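White table top, matt or gloss?

Truner
I must choose a table top for our sewing room. Gloss costs 12 more. Is it worth it?

Endau_fan
Gloss, always. It wipes clean in a second.

Lazăr
I do not agree. Under a lamp the gloss tires your eyes — I sent mine back in January.

Endau_fan
Then move the lamp.
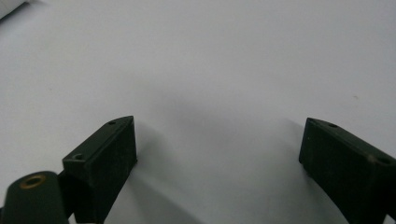
Ionuț Jitaru
Moderator, Tables and Desks
2 February 2017

I would also take matt. A white like this one, a little grey, is calm for the eyes.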